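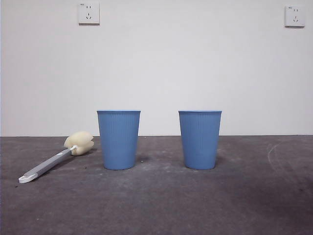 Re: [dikari-water] Softener settings and white film on everything

On 12th May, Salamatu Kwofie wrote:

> We moved into the Yakubu Road house last month and it has a
> Movell softener in the garage that came with the place. No manual.
> The salt tank is half full and the display lights up, but we still
> get white film on the shower door and inside anything we drink from.
> The test strip says the water is hard. Is the unit dead, or is it
> set wrong? I would like to know before I pay for a service call.
>
> Also, what do people use to get the film off? I have been
> scrubbing and it just comes back.
>
> Salamatu

Hi Salamatu,

I have the same unit, a few years older. Before you call anyone, go through these in order. It took me one evening.

1. Check the bypass valve. It is on the back where the pipes go in. On the Movell it's a push-pull type, and pushed all the way to the left means the water is skipping the softener. The last owners may have left it there if they shut things down before the sale.

2. Break up the salt. Push a broom handle down into the tank. If it stops hard partway, you have a salt bridge, a crust with empty space under it. The tank looks half full and no salt is getting into the water. Tap the crust from the top until it drops. Don't hit the sides of the tank.

3. Check the hardness number. Hold the Set button until the display blinks. Mine came set far too low. The county report for our side of town says 211 parts per million. Your display may want grains per gallon, so divide by 17.1 if it does.

4. Check the capacity. Mine regenerates every 2,000 gallons. If yours is set a lot higher than that for the same size tank, the resin is probably used up long before it cycles.

5. Run a manual regeneration overnight, then test again from the cold tap in the kitchen. Let the tap run a couple of minutes first. The hot side will lag until the water heater has turned over.

6. For the film, stop scrubbing dry. Fill cups with half white vinegar and half warm water, leave them 20 minutes, then go around the inside with a sponge-head bottle brush. Plastic scratches if you use anything rougher, and ribbed cups hold scale in the grooves, so give those a second soak. Rinse well.
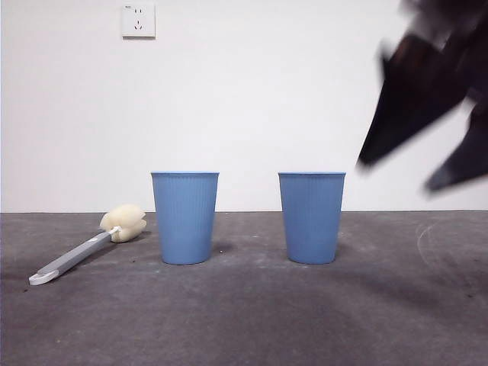

7. For the shower door, use the same mix on a cloth, then a squeegee after each shower. Keep vinegar off natural stone.

If it still tests hard after all that, the resin may be shot. Ovari Plumbing charged me $69 to come out and look, and they took it off the bill when I had the resin replaced. Ask whether they still do that.

One question back to you: what does the strip read at the outside spigot? On our street those are not plumbed through the softener, so it makes a good comparison.

Post your numbers when you have them.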